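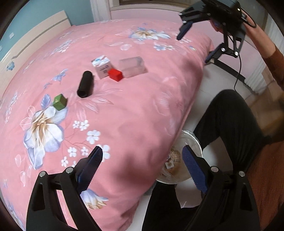
3 Demonstration Collection

3.1 Hand-held and remote demonstrations

We collected demonstrations for the block tasks in two ways. In the first, the demonstrator holds one gripper in each hand and does the task directly. In the second, the demonstrator sits at the control station in the Lunden lab and drives the two arms of the robot with a pair of joysticks, watching the work area on a screen. Both sets use the same finger design, so the shape of the contact between finger and object is the same in each.

The hand-held sessions took place in private homes in Willmont and Kuslow. The remote sessions all took place in the lab, where the arms are bolted to a bench. We did not try to copy the homes in the lab. The bench was covered with one of four cloths, changed between sessions, and the lighting was left as it was.

Each demonstrator was given a short written sheet with the name of the task and its end condition. The sheet for the joining task reads: "Pick up two blocks, one in each gripper, and press them together. Put the joined blocks down." It does not say which hand should take which block, which block should be on top, or where the joined pair should be placed. Earlier sheets did say these things, and the July pilot showed that demonstrators stopped to reread them in the middle of a task. The pauses were copied by the policy.

3.2 Grasp choice and block orientation

Joining two blocks requires that at least one of them be held so that the mating face is free. With two fingers there are two natural ways to hold a rectangular block: across its long sides, or end to end. Holding across the long sides is easier to reach from above and tolerates more error in the wrist angle. It also places the fingers close to the row of studs, and a block held too deep in the grip cannot be pressed home without the fingertips touching the other block.

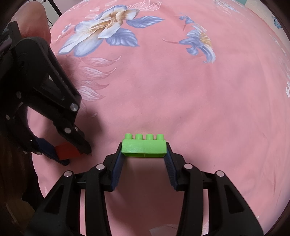 Blocks on soft surfaces were the harder case in both sets. On a bench, a block that is pressed down during a grasp stays level, and small errors in height are absorbed by the finger linkage. On bedding, the block sinks and tilts, and the fingers may close on a corner. Our more practiced demonstrators dealt with this by changing the grasp to suit the block. In Figure 1 the green block is pinched at its short ends, with the four studs upward and the whole row clear of the fingertips, while the second gripper holds a red block off to the left. We refer to this as an end grasp. It needs a wider opening of the fingers than a side grasp and leaves the long side of the block in full view of the camera on the gripper.

Figure 1. End grasp on a green block during a hand-held demonstration on a bed. The second gripper holds a red block.

End grasps were rare in the remote set. The operators told us that they could not judge the opening of the fingers well enough from the screen and preferred a side grasp, which they could correct after contact. Several of them would set a block down and pick it up again when the first grasp was too deep. We kept these regrasps in the data. Removing them would have left a jump in the position of the arm, and a regrasp is a useful thing for the policy to learn.

3.3 Segmentation and filtering

A demonstration begins when either gripper first moves toward a block and ends when both grippers are open and clear of the joined pair. The start and end were marked by hand in the Mutiso annotation tool. We then applied two filters. The first removed any demonstration in which the tracked position of either gripper was lost for more than 20 consecutive samples. The second removed those in which the demonstrator touched a block with anything other than the fingers of a gripper, such as steadying it with a knee or a wrist. The second filter was applied by watching the recordings, and cases that two annotators could not agree on were dropped.

After filtering, the hand-held set holds 1,000 demonstrations and the remote set holds 600. The difference comes mostly from speed. A hand-held session produced more attempts in the same time, and new demonstrators needed little practice before their first usable attempt. The remote operators had all used the station before.

We did not balance the two sets by color, grasp type or surface. For the comparison in Section 4 we draw a random subset of the hand-held set equal in size to the remote set, and report results on the full set separately.

3.4 Differences in motion

The two sets differ in how the hands work together. In the hand-held demonstrations both grippers usually move at once, and the final press is made by bringing the blocks toward each other in the air. Remote operators more often moved one arm at a time. They would park one block against the bench, then lower the other onto it. A policy trained on the remote set alone inherits this habit and depends on a firm surface beneath the first block, a point we return to in Section 5.2 when the trained policies are tested on folded blankets.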